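Dastell Releases Clalik 4, Planning and Perception Software for Desktop Computer Disassembly

Sunday, October 4, 2020

Dastell today released Clalik 4, a control and planning package for robot arms that service and take apart desktop computers. The release adds slot-level pose estimation and a revised grasp planner.
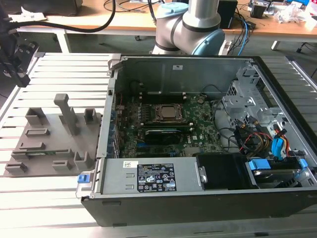

Reading time: 3 minutes

Clalik 4 treats the open case and the fixture plate beside it as one planning problem. Parts in the case and holders on the plate share a coordinate frame, and the planner checks each path against both.

Perception runs in two stages. A fixed camera gives a first estimate of the plate position. A camera at the wrist then refines the pose of each holder, including the narrow slots that take a thin circuit board upright. 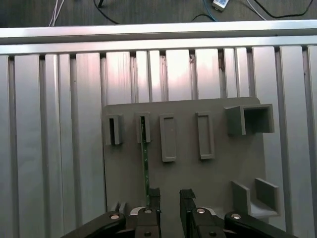 Changes in This Release

The pose estimator, Shiferaw, now fits holder edges directly and no longer needs printed markers. The grasp planner limits finger opening near neighboring holders. Log files have a new format, and logs from Clalik 3 must be converted before replay. 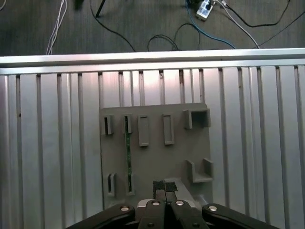 The converter is included in the installer and runs from the command line. Sites using the Prokivia motion library need to update it before installing Clalik 4. Support for Clalik 3 ended in August.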